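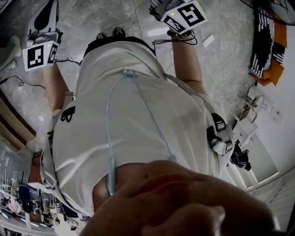 Surely it's just cured if it doesn't come off on your thumb, says the reply from Orkier to my last message, and then they ask whether we had read the leaflet. Yes. We have read the leaflet. A thumb test tells you the ink has dried. It says very little about what it will do in a washing machine, and that was the question I asked.

7 February 2022

Sultix low-heat fixer, second go.

The claim, for anyone picking this up cold: stir Sultix into ordinary water-based black, print as usual, leave it to hang, and it fixes itself over a few days with no pass under the press. Saves electricity, saves scorched shirts, saves queueing for the Lomov. The leaflet says "up to 100 washes". I'd like to know what a print looks like at wash 100 and who looked at it. "Up to" covers one wash as well.

A plain black capital on a white tee is about the kindest job you can give any ink. One colour, flat, big edges, nothing underneath it. If it can't manage that there's no sense trying it on the fine line work. So letters only for this round.

What I did:

Mixed a small pot by weight, as directed. It thickens faster than they say. By the time the last boards were loaded I was pushing noticeably harder on the squeegee, and the later prints are heavier at the bottom of the letter. That may matter, so I've marked the back hem of each piece with the order it was pulled in. Please don't trim the hems.

Mesh was the usual one for letters. I know the leaflet prefers something coarser. We aren't buying new screens to suit a free sample.

Half the pieces are with Sultix, half are our normal black with nothing added. Half of each went through the Lomov and half were just hung up. This is the bit that was missing in July. All we had then was treated, unpressed cloth, which looked fine, and everyone got excited. Nothing was hung beside it for comparison. For all we know our own black would have looked fine too after the same number of washes. It's decent ink.

Hanging time: 28 days for the whole lot, pressed or not, so that nobody can say later that we rushed it. The leaflet asks for less. They go on the rail at the back, away from the radiator. The July lot hung right next to it, and I only found that out from the old entry, where it's mentioned in passing as if it were a convenience. A warm rail for days on end is a heat cure, just a slow one.

Washing: all together, same machine, same powder, at 40. No softener. Dry flat. I'll do the first batch of washes and then pull one of each sort, and again after 20. I don't intend to go to 100 unless something is still worth looking at by then.

Scoring is the weak part. Last time it was done by holding shirts up to the window and saying "that's good". Proposal: cut a strip through the middle of each letter before the first wash, keep it in the dark in an envelope, and lay it back beside its own shirt when judging. The person judging shouldn't know which is which. I shouldn't judge, I already think it doesn't work.

Stretch cracking: pull to the same mark on the bench rule each time. By hand, by feel, is no good, we all pull differently.

Cost. Orkier quote the fixer per litre, which makes it look cheap. Going by the weight I used, the tub would do 200 shirts if none of it goes off in the pot, and some of it will, because it can't be kept overnight once mixed. I threw out more than I printed with this morning. The saving on power is real but small. The press is on anyway for the transfers.

Brunton have apparently switched over completely and are pleased. I rang to ask how they tested it. They haven't had any complaints. I asked how long they'd been using it and the answer was since Christmas. Nobody has washed a Christmas shirt often enough to complain about it yet. I was polite.

One thing in its favour: the feel. Unpressed, the treated print is softer to the hand than ours after pressing, and I'd be glad to have that. It might only be that unpressed ink is softer full stop. The untreated unpressed pieces should answer that, so compare those two first when they come down.

Smell: slight, vinegary -- gone by the afternoon, or else I'd got used to it. Window open regardless.

To do:
Ask Orkier again for the wash figures. Ask what temperature the washes were at.
Find the July shirts. At least one of them went home with somebody.
Label on the rail so these don't get sold.
New scoop, the old one has split.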